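# Racket stringing and club nights: the questions I get most

I string rackets from my spare room in Ukley and play (badly, happily) in the evening league at the Lindgren courts. People kept asking me the same things at the net or by text at 11 at night, so I've put the answers on one page. If yours isn't covered, grab me on a club night.

## How often should I restring?

The old rule is as many times a year as you play in a week. So if you're on court twice a week, get it done twice a year. I think that's a decent starting point, but it's a bit mean if you hit hard with polyester strings, which go dead long before they snap. If your shots have started flying long for no good reason and you haven't changed anything else, I'd look at the strings before you pay for a lesson.

## What tension do you recommend?

Lower than you're using now, probably! Lots of club players turn up asking for the sort of number they've seen a touring pro use, and then wonder why their elbow hurts. Most modern frames have a range printed on them somewhere near the throat. I'd go for the middle of that, or a couple of pounds under if you're using a stiff string. You get more depth for less effort, and it's kinder to your arm.

If you tell me what you had last time and what you didn't like about it, that's more useful to me than any number.

## Do you string badminton and squash rackets too?

Squash, yes. Badminton, only if you're not in a hurry. The frames are light and I go very slowly with them, because I once cracked one that belonged to someone's mum and I still feel awful about it.

## How long does it take?

The stringing itself takes me 32 minutes on a good day. I usually ask for two days all the same, as I've a job and a dog and there's often a little queue before league weeks. November is oddly busy too, when the indoor sessions get going and everyone digs out a racket that's been in the car boot since summer.

Please don't leave it in the boot, by the way. Heat and cold both do strings in, and it doesn't do the grip much good either.

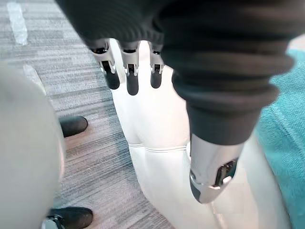

Same goes for the garage or the conservatory. Anywhere you'd be comfortable sitting in a jumper is fine for a racket. I keep mine in the hall cupboard behind the hoover.

## Can I bring my own string?

Yes, and I knock the price down if you do. Bring a full set, still in the packet. If it's off a reel, measure out 12 metres and then add a bit, as I'd much rather bin some than run out on the last cross. I won't use anything that's been in a drawer for years and has gone kinked — it'll break on the machine and we'll both be cross.

## I'm new. Which club night should I come to?

The social one, definitely. It starts at half past six and runs for 90 minutes, everyone mixes in, and you swap partners every few games, so you're never stuck with me for long. You don't have to be a member for your first two visits. The Rurumer group on the far courts is lovely but they take it more seriously, and I'd wait until you can get a second serve in most of the time.

## What should I wear?

Proper court shoes are the only thing I'd be fussy about. Running shoes have no support on the side, and you'll find that out the first time you chase a wide ball. Otherwise wear what you like. The club dropped the all-white rule ages ago and no one's missed it.

## Do I need to bring balls?

Not on social nights. For league matches the home pair brings a new tin, and the visitors bring biscuits (this isn't in the rules, but it really ought to be).

## What's the gate code?

It's 3884 for the practice wall gate only, which anyone in the village can use. The code for the main courts is different and gets sent to you when you join, so please don't ask me to post it! If the wall gate sticks, lift the handle before you push.

## How does the doubles league work?

You play every other pair in your box once before the end of the round. Each match is two sets, with a match tie-break if it's one all. Winners send the score in, top pair goes up, bottom pair goes down. If it rains off, you sort out a new time between you. Please do try to fit everything in, as unplayed matches count as nothing for both sides and it makes the table look very odd.

## Which racket should I buy?

Borrow before you buy. I've got a few to lend out, including an old Iren that I'm very fond of, with a big head and a nice soft feel. Play a whole session with each one, since five minutes of hitting won't tell you much. And don't go too heavy or too light. Very light rackets feel brilliant in the shop and then get pushed about by anyone who hits with a bit of weight.

Grip size matters more than people think. When you're holding it, you should be able to slide the index finger of your other hand into the gap between your fingertips and your palm. If you're between sizes, go for the smaller one — you can build it up with an overgrip, but you can't shave it down.

## Where do I drop my racket off?

Either hand it to me at the courts or leave it in the porch. Put a note on it with your name, your phone number and the tension you want. Last month I had two the same colour with no notes, and it took me most of a week to work out whose was whose.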